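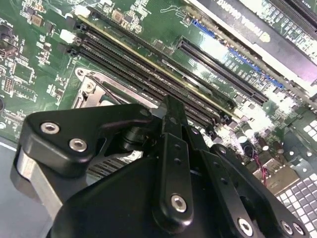 Kemmont's old computers get a stay of execution

Kemmont town council has put off a plan to scrap 200 of its desktop computers, after someone on the staff pointed out that most of them still work.

The machines were due to go in June, when the council moves to a new payroll and parking system called Reltari. According to the papers for last month's meeting, the old desktops were "at end of life", a phrase that upset several people in the planning office who had been using them that morning.

Noura Nseir, who looks after the council's equipment budget, went through the list and found that a good many of the computers needed only more memory or a new drive. One had been marked for disposal on the grounds that it was "loud". Another was listed twice, and would presumably have been thrown away with some force.

"I asked what was wrong with them and was sent a form," she told the meeting. "The form asked me what was wrong with them."
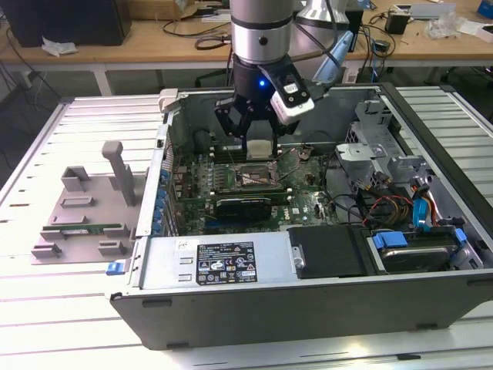
What happens next

The council will now spend £3,745 on spare parts and see how far that goes. Desktops that can be brought up to scratch will stay in the planning office and the two libraries. Any left over will be offered to schools and clubs, wiped clean of everything, including the parking appeals of 300 residents who may have mixed feelings about this.

Reltari will still arrive in June. Its suppliers, Surar, had advised that it would run best on new equipment, which they also sell. Asked whether it would run on the old sort, the firm replied that it would, but that the start-up screen might take a little longer to appear. Councillors timed the present system at the same meeting and had finished their tea before it let them in.
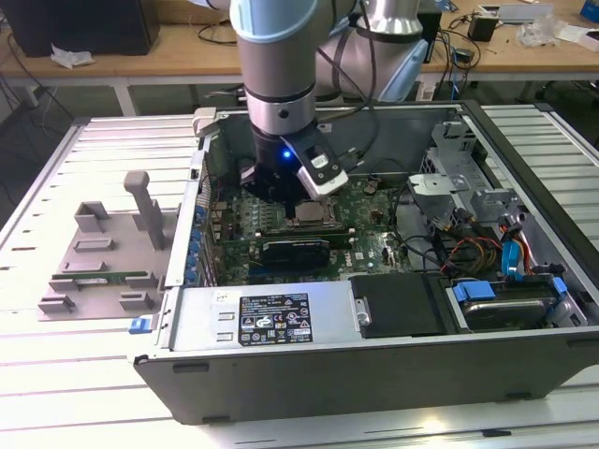
Not everyone is pleased. The owner of Tạ, the café opposite the town hall, had been hoping to buy the lot for a window display and says he has already cleared the shelf. He has been told he may apply for 2 computers, provided they are beyond repair, and that the form for this will be ready by the summer.

The council also looked at whether the same thinking might be applied to its office chairs. That item was put back to the next meeting after one councillor's chair sank slowly during the debate – he carried on speaking, and was thanked for it. A report on the chairs, their number and their general height, is expected before the end of June.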